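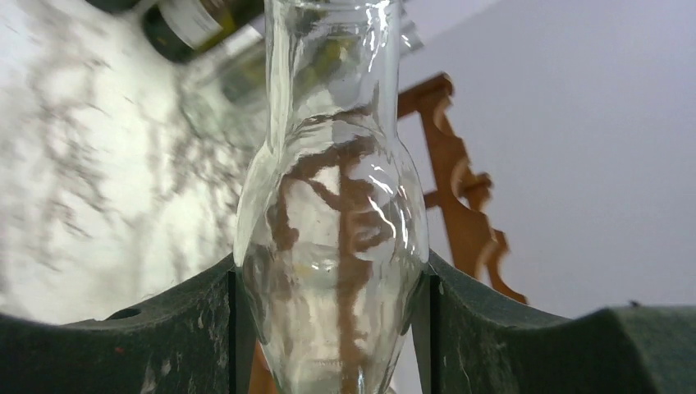 ## Leave the scuffs on the fingers

I've looked after the two-armed cell at Skandton for 2 years now, and every June somebody asks when I'm going to smarten up the gripper fingers. They do look rough, all pale scratches on black. But they hold clear glass perfectly well, and I'd far sooner spend my morning on the cables!

Cables are what stop us. I want the purple ones hanging in loops with plenty of slack, and Nadine Mansour (lovely woman, very tidy) wants them strapped close to the links. We've argued about it over more lunches than I'd like to admit.
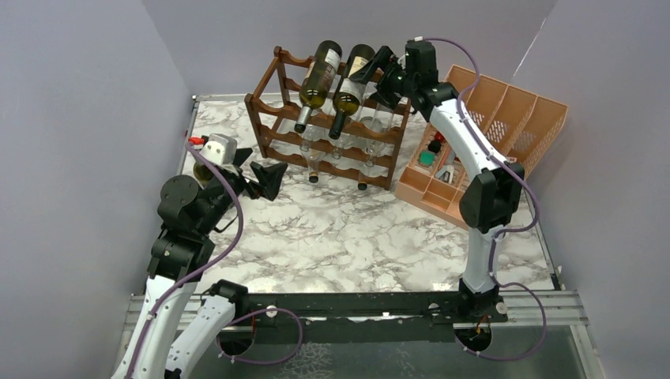
My worry with straps is the long reach to the wine rack, where the elbow opens right up and a tight cable has nowhere to go. Give it slack, then run the arm by hand at a crawl and watch the loops the whole way. Do the other arm too, even if you only touched one. Nadine still thinks it looks a mess, and she can have her straps on the bench cell.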